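Sorico Grasp Project, Progress Report for the Brusuren Fund
Period covered: February and March

Summary

Work on the simulated grasping tasks continued in this period, but one fault took more of our time than we planned. The fault concerns the wrist camera view of the arm in the Trnka simulator, and it made the gripper close in the wrong place when a tool was lying on a translucent surface. The cause is known in part. We ask the fund to read the section on the schedule carefully, because one delivery will be late.

What went wrong

In the February test series we ran 288 grasp attempts with hand tools. Half of them, 144, used surfaces that are not transparent, and on these the results were as good as in our last report. The other 144 used translucent panels. In 50 of these the planner reported a correct approach, but the fingers closed beside the handle or stopped too early. In the worst attempts the gripper pushed against the panel with more force than our limit allows. The force stop in the controller was triggered each time, but we do not consider this acceptable for a system that must later run on the real arm.

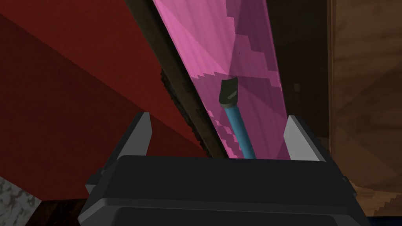
Our first idea was that the calibration between camera and gripper had moved. We repeated the calibration and the error stayed the same, so this was excluded. After that we compared the depth values with the known geometry of the panel. On translucent material the depth value changes between the surface of the panel and whatever is behind it, and the change follows a stepped pattern. The planner then takes the average of the two values and sends the fingers to a height where there is no object.

A thin handle suffers the most from this. A tool with a large head gives enough good points for the planner to find it, but the grasp point is chosen on the shaft, and there the good points are few.

Measures taken

All tests with translucent surfaces on the real arm were stopped on the same Friday when we understood the problem. They remain stopped. The Sorkeck module, which does the grasp planning, now rejects a grasp when the depth values near the handle do not agree with each other. With this check we ran 272 new attempts in simulation. The force limit was not passed in any of them. However, the check is too strict at the moment and also refuses grasps that would be possible, so the arm often waits and does nothing.

Effect on the schedule

The delivery of the tool sorting demonstration will move by one month. The cost stays inside the approved budget, as the additional hours are taken from the documentation task, which can be done later.

Next steps

We will replace the average with a method that keeps the two depth values separate, and then repeat the full February series with the same starting positions. Real arm tests on translucent surfaces will begin again only after the safety review of the new method is signed.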